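Unit 6 handout: Planning and paying for a first robot cell

Read this before the Saturday session. Bring your own draft budget, even if it is half empty. The half that is empty is usually the part we need to talk about.

Where quotes come from

Most of you will meet your first robot as a line on a quote. The line has a model name, a payload, a reach and a price, and it looks complete. It is the price of an arm. An arm bolted to nothing, holding nothing and connected to nothing does no work, and the vendor knows this as well as you do.

In the Batville case (reader, section 2) the plant asked two integrators, Skasach and Galanis, to price the same job: pick filled bottles off a table and set them in a tray. Skasach came in lower. Look at what each bid left out before you decide which one was cheaper. Skasach priced one gripper and one bottle shape. Galanis priced the gripper, a spare set of fingers, the stand, and 11 days of someone's time on site. The plant manager compared the two bottom lines and picked the smaller number. By the end of the job the plant had bought everything on the Galanis list anyway, as change orders.

Items people forget

Stand or pedestal, and whatever the floor needs to hold it still
Gripper fingers for every part you plan to handle, plus spares
Guarding or scanners, and the risk assessment that tells you which
Power and air at the spot where the cell will stand
Training for two shifts, not one
Lost production during installation
Somebody's wages for fixing it after the warranty ends

The last item is missing from nearly every student budget I grade. If your draft says "maintenance: vendor," find out what the vendor charges to send a person and how long you wait for that person.

Simulation as a purchase

Both bidders in the case offered a simulation study before the order. Galanis charged for it. Skasach threw it in free, and you should ask yourselves what a free study is for. It is a sales tool until you see the assumptions behind it. 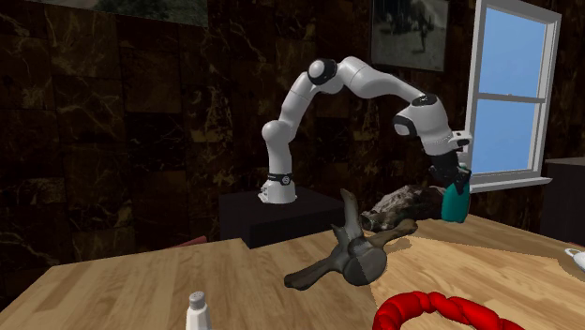
A simulation is good at geometry. It will tell you whether the arm can reach, whether the elbow hits something on the way over, and how tall the stand should be. Those answers are worth money, and finding out on a screen is a lot cheaper than unbolting a base. I would pay for a reach study on any cell where the stand position is still open.

I am less impressed by what gets hung on top of the geometry. Cycle time is the usual offender. The Batville study promised 400 bottles an hour. Over the first month the cell averaged 300, and the plant had built its whole payback on the higher figure. Nothing was broken. The bottles came in at odd angles, labels slid under the fingers, and an operator stopped the cell to clear the tray whenever it backed up. None of that was in the model, and the vendor never said it was. The plant never asked.

Questions to put to anyone who shows you a simulation:

What friction and part weight did you use, and who measured them?
How often does a pick fail in the model? (If the answer is never, write that down.)
Did you vary the lighting and the clutter on the table, or run one tidy layout?
Can we have the file, or only the video?
Will you put the cycle time in the contract?

The last question tends to shorten the meeting. Ask it anyway - a vendor who declines has told you how much weight to put on the figure.

Payback

Use the Plukov worksheet in the reader, form 631. It is ugly and it works. Fill it in three times: once with the vendor's rate, once with three quarters of that rate, and once with half. If the project only makes sense in the first column, it does not make sense. Do not count a full operator as saved unless you can name the station that person moves to. Moving a worker from loading bottles to watching a robot load bottles saves nothing, and I have seen it booked as a whole salary.

Leave the scrap value at zero. Used arms do sell, but the stand, the guarding and the custom fingers mostly go in the dumpster, and those can come to more than the arm did.

For Saturday

1. Rework the Skasach bid so that it covers the same scope as the Galanis bid. Show each line you added and where you got the price.
2. Run form 631 at all three rates.
3. Write one page, addressed to the plant manager, saying whether to buy, wait or keep the job manual. "More study needed" will be marked as no answer unless you say which study and what it costs.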